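Workshop Tips: Sharing a Finishing Room With a Robot Arm
Workshop Tips > Benches and Layout
Updated 5 Aug 2025

The Lometti furniture shop put its first arm to work in May. It picks up loose items from finished pieces and sets them aside before the next step. Most of the trouble in the first weeks had little to do with the arm itself. It came from habits people had built up over years of working without one. These tips come from the people on the finishing side.

Clear the top or plan the top

Before the change, whoever had a free hand moved whatever was sitting on a cabinet. Now the arm does part of that, and it works from a planned layout. Either clear the surface completely or leave only the things in the plan. A tape measure left behind at lunch can stop the job, and somebody has to walk over and restart it.

Try a new layout on the screen first. Lometti does this in simulation for every new piece, with odd items on purpose: something tall, something flat and shiny, something standing on its edge. It takes a morning and saves scratched tops. 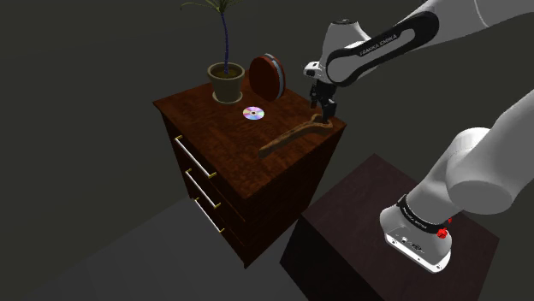 Simulated nightstand layout: the gripper over the head of the wrench-shaped tool, with the disc and the potted plant also on top.

Watch for overhang

A tool that sticks out past the front edge gets bumped by sleeves and aprons. If it has to lie near the edge, point the handle inward when you can. When the layout calls for an overhang, keep carts away from that side.

Think about handles on the front as well. Long bar pulls catch on clothing when you lean in to wipe a top. Turn the piece so the drawers face the aisle and you can get at them without reaching under the arm.

Protect glossy finishes

Let the finish cure for the full time on the can before anything is set on it. Wipe the gripper fingers at the start of each shift with a clean, dry cloth. Grit on a fingertip will mark a gloss top faster than a dropped screwdriver. Keep one cloth for the fingers only and wash it separately.

Mark the floor

Put tape down where the arm can reach, then add a step's width. Replace the tape when it starts to curl. Brooms, stools and hoses stay outside the line. The Perkenik shop painted its line and regretted it when the bench had to move.

Changes to the job

Nobody at Lometti was let go, but the work is different. Two finishers who used to clear and carry now set up layouts and check tops under a lamp. They lift less and look at a screen more, and one of them would still take the lifting. The job sheets were rewritten to match, and pay for the setup work was settled before the arm was switched on. Do that early. People will ask.

Rotate the setup job weekly. If only one person knows how to restart the arm, that person never gets a quiet break.

Keep a stop log

Hang a notebook by the bench and write down every stop, with the time and what was on the surface. Lometti logged 214 stops by the end of the first run of 2883 pieces. Loose hand tools were the most common entry. After a tool board went up next to the door, the list got a lot shorter.

More in this section: Hanging a tool board on block walls. Storing rags safely. Lamp height for checking gloss.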